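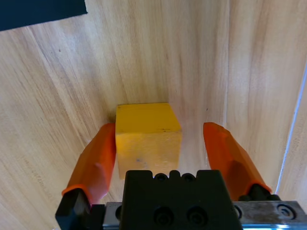
Bei uns in Putstead hieß es nach dem Vorfall, der Greifer habe doch alles richtig gemacht, die Kraft sei nie über dem Grenzwert gewesen, und das Protokoll sei grün. So stand es in der ersten Rückmeldung zu meinem Entwurf, und mit diesem Satz will ich anfangen. (Langsam vorlesen. Das Wort "grün" stehen lassen, Pause.)

Was war los: Dauerlauf im August, 1773 Greifzyklen, Würfel aufnehmen, ablegen, stapeln. Steuerung von Trustanon, Auswertung mit Pundinari. In 11 Zyklen meldete das System "Objekt gegriffen", obwohl zwischen den Fingern nichts war. Der Arm fuhr trotzdem los und legte sein Nichts sorgfältig ab. Kein Alarm, kein Halt.

Elf klingt nach wenig. Wer im Saal das jetzt denkt: Ich habe es auch gedacht. Dann habe ich nachgesehen, woran die Software einen erfolgreichen Griff erkennt. Sie prüft den Motorstrom beim Schließen. Steigt er, gilt das Teil als gefasst. Dass ein Finger auch an einer Wand oder am Boden anstoßen kann und der Strom dann genauso steigt, kommt in der Prüfung nicht vor.

(Falls jemand fragt, warum die Öffnungsweite nicht mitgeprüft wird: Sie wird gemessen und gespeichert. Ausgewertet wird sie nicht.)

Ecken sind der unangenehme Fall. Liegt ein Würfel nah an der Rückwand, bleibt für die Finger wenig Spielraum, und ein schräger Anlauf reicht für die falsche Meldung. In der Freigabe stand dazu: "Randlagen abgedeckt." Auf Nachfrage waren das 2 Versuche, beide mit demselben Würfel. Ich würde das nicht abgedeckt nennen.

Jetzt der Teil, der mir mehr Sorgen macht. Zwei Arme, ein gemeinsamer Arbeitsbereich. Die Absprache zwischen ihnen läuft über genau diese Meldung: Hat der eine gegriffen, darf der andere nachrücken. Ist die Meldung falsch, stimmt auch die Freigabe nicht.

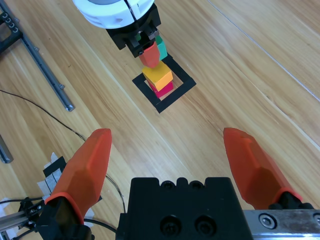 Zwei Greifer im selben Arbeitsbereich, einer davon am Stapel.

(Bild stehen lassen, nicht erklären. Weiter mit dem Zwischenfall.)

Bei uns fuhr ein Arm in den anderen hinein. Langsam, zum Glück, mit rund 40 Millimetern pro Sekunde. Ein verbogener Halter, sonst Sachschaden null. Der Bericht nennt es "Kontaktereignis". Ich nenne es Kollision und bitte darum, das im Saal auch so zu halten.

Die angebotene Abhilfe kam als Update, Arbeitstitel "Chávez". Es hebt die Stromschwelle an. Damit werden die falschen Meldungen vermutlich seltener - weg sind sie nicht, denn ein harter Anschlag überschreitet auch die höhere Schwelle. Ein Nachweis über die volle Zyklenzahl liegt mir bis heute nicht vor. Mündlich heißt es, das Problem sei gelöst. Mündlich war auch die Randlage abgedeckt.

Was ich fordere, bevor wieder beide Arme gleichzeitig laufen:
Öffnungsweite und Strom gemeinsam auswerten.
Den Griff vor dem Losfahren mit der Kamera prüfen, auch wenn das Taktzeit kostet.
Die Freigabe für den zweiten Arm von der Greifmeldung trennen.
Randlagen eigens testen, mit Zahlen im Bericht.

(Einwand kommt sicher: Das sei doch nur ein Versuchsaufbau. Antwort: Dieselbe Prüfroutine ist für die Linie vorgesehen, unverändert. Danach direkt in die Diskussion. Wenn die Zeit knapp ist, den Absatz zum Update kürzen, die Forderungen auf keinen Fall.)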